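Vusurgate : l'atelier Hervieu rouvre mardi, avec un peu de retard

Ça y est, ou presque. L'atelier Hervieu, fermé depuis les infiltrations de juillet, rouvre mardi à 14 h. Toiture refaite, électricité aussi. Reste la peinture du couloir – on verra plus tard.

Coût des travaux : 3260 euros pour la seule zinguerie, dont 1000 pris en charge par l'assurance. Le reste sur les fonds propres de l'association, qui avait mis un peu de côté après la braderie. Le devis de départ était plus bas, mais il a fallu changer une gouttière entière côté cour. Pas prévu.

Côté activités, pas de grand boulversement. La réparation de vélos reprend d'abord, la couture suivra. Le prêt d'outils passe à 6 jours au lieu d'une semaine, trop de retours en retard au printemps. Les adhérents à jour gardent leur carte, inutile de repasser au guichet.

Les fiches de prêt ont été ressaisies, plus de 3000 lignes en tout. Quelques doublons encore – signalez les à l'accueil.

Le petit matériel reste à l'atelier, il se demande au comptoir. Pour les pièces emballées, merci de ne pas ouvrir le plastique avant d'être sûr de la référence.
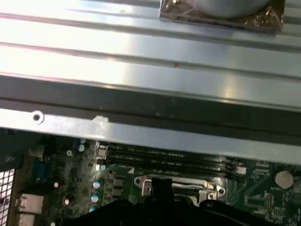

Accès et stationnement

Entrée par la cour uniquement, la porte sur rue reste condamnée. Parking Kaltik ouvert jusqu'à 19 h. Vélos : arceaux le long du mur, côté gauche.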